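Idlow Kitchen Reader
By Ishbel Jardine
19 August 2023
Reading time: 5 minutes

We use cookies to remember your place in the chapter. By continuing to read you accept this.

Chapter 12
What a Recipe Can and Can't Tell You About Dumplings

Most dumpling recipes begin with a claim. The dough must rest for thirty minutes. The filling must be stirred in one direction. The water must be salted, or must never be salted, depending on which side of a border the writer's grandmother lived on. You have read many such claims by now, and if the earlier chapters did their job you have started to wonder where they come from.

This chapter takes the boiled dumpling, in the plain form found from eastern Europe across to northern China: a flour and water wrapper, a raw filling, a pot. It is a good food to be doubtful about. The ingredients are few, the method is short, and the amount of confident advice attached to it is enormous.

Start with the wrapper. Wheat flour mixed with water forms gluten, as you learned in the chapter on flatbreads. A freshly kneaded dough springs back when you roll it. Leave it alone under a bowl and it relaxes, and after a while it rolls out thin and stays there. So far the recipes are right. Where they go wrong is in giving the rest a single number. A soft dough made with plenty of water may be ready in the time it takes to chop a cabbage. A stiff one may still fight you an hour later. The number in the recipe is the time that suited one cook with one bag of flour, and it has been copied from book to book by people who did not check it.

You can check it. Make one batch of dough, divide it into four pieces, cover them, and roll out one piece every 20 minutes. Write down how far each sheet shrinks after you lift the pin. Do this before you read the second half of the chapter, and keep your notes, as you will need them for Exercise 3.

Now the water temperature. Some cooks mix boiled dumpling dough with cold water and save hot water for dumplings that will be steamed or fried. The reason usually given is that hot water makes the wrapper weak and it will fall apart in the pot. There is something in this. Hot water cooks part of the starch and gets in the way of the gluten, so the dough is softer and less chewy. But softer is a long way from falling apart. I have boiled hot water dumplings many times and lost very few, and the ones I lost had been badly sealed. If you like a tender wrapper, try it, and pinch hard.

The one-direction rule is stranger. A great many cooks will tell you to stir ground pork clockwise, or at least always the same way, so that the filling turns sticky and holds its juice. Stirring does make the meat sticky. Salt draws out protein, and working the meat spreads that protein around until it grips. Whether the spoon ever changes direction is another matter. I have seen the rule defended with talk of protein strands lining up like combed hair, and I have never seen the person doing the talking produce any. When my students at Endimwood made the same filling both ways, tasters picked the one-direction bowl about as often as the other. It was a small trial and you should not lean on it too hard. You should lean on the rule even less.

Some advice does stand up. Cabbage holds a lot of water, and if you salt the chopped leaves and squeeze them before they go into the meat, the filling will be firmer and the wrappers less likely to go soggy while they wait. The same goes for the old habit of beating a little stock into lean pork. It gives you a juicier dumpling, up to the point where the filling becomes too loose to wrap. Both of these can be tested in an afternoon, and the difference is plain on the plate.

The boiling itself has gathered a ceremony. You bring the pot up, add a cup of cold water, bring it up again, and repeat, often three times. The cold water is said to stop the wrappers from bursting while the inside cooks. Turning down the burner does the same job. The cold water method made sense over a fire that could not be turned down, and it gives you a handy clock if you don't own one. It has no other power that I can find. What matters is that the filling is cooked through, and for pork you should check with a thermometer until you know your own pot. 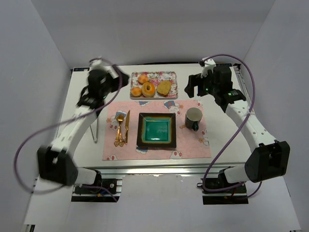
Dumplings also attract claims about hands. The best ones, we are told, are folded by touch, by someone who has done it since childhood, and no gadget can match them. Folding presses, plastic molds and factory machines are all waved away on these grounds. The opposite claim is now just as common, that any kitchen job will soon be handed over to machines. I would treat both claims alike. Ask what was made, how many came out whole, and who did the tasting. A demonstration answers none of those questions, and neither does a story about somebody's aunt. A machine-folded dumpling with a good seal will survive the pot. A handmade one with a smear of grease along the edge will open, however lovely the pleats are.

Pleats, by the way, are mostly for looks. They take up slack on the front of the wrapper and help the dumpling sit up in a frying pan. For boiling, a flat half-moon does fine. Learn the pleats if you enjoy them.

In the sections that follow we look at four doughs, three fillings and two ways of cooking. Each section opens with a common claim, printed as its supporters would put it, and then gives you a way to try it at home with ordinary flour and an ordinary pot. Section 12.1 begins with flour, and with the question of whether the special dumpling flour sold at twice the price is worth buying. Bring a bag of each if you can.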